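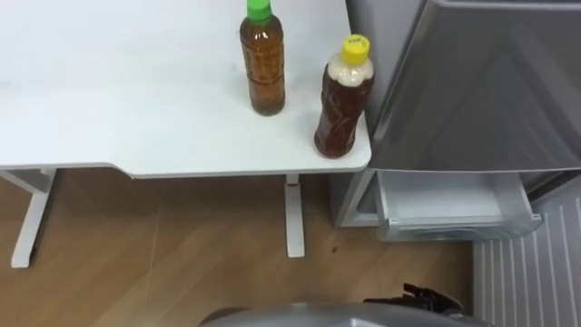 Cold slab, curing compound or blankets?

slabside54
Pouring a garage slab in January, 4 inches thick. The supplier is pushing Teltinar, a spray-on curing compound, and says I can skip the blankets. I don't buy it. Has anyone used it below freezing?
Posted 1/3/26

formwork_ed
A curing compound holds water in. It does nothing for heat. If the supplier told you otherwise, get it in writing and see how fast the story changes.

Givow
Disagree, a little. I used Teltinar on a 1,000 square foot shop floor last winter with no blankets and it came out fine.

formwork_ed
Fine how? Did you break any cylinders, or did it just look okay? And what were the nights like?

Givow
No cylinders. Nights were right at freezing. I've parked a loaded truck on it all year - no dusting, no scaling. 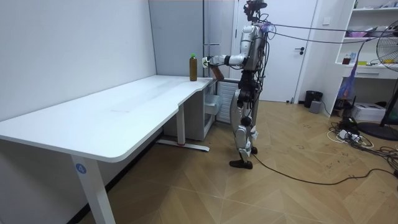 mixwater
Dose and coverage are where these products fall down. The Vustora sheet I was handed gives one coverage rate for every finish, and a broomed surface drinks far more than a troweled one. I no longer trust any rate I haven't tried myself, so I spray a test patch first. Put a little in a clear bottle too, like the one with the green cap and brown liquid on that desk, and leave it overnight to see if it settles out. Old stock often does.

slabside54
The bottle test is easy enough. Still not hearing a reason to skip blankets.

Givow
Cost. I was quoted for 18 blankets and it was more than the compound.

formwork_ed
Rent them. Cheaper than tearing out a slab.

rebar_Văduva
Blankets first, compound after they come off, if the surface is still damp. And check that the ground isn't frozen before you pour.

slabside54
Ground is my next worry. Going out with a probe tomorrow morning.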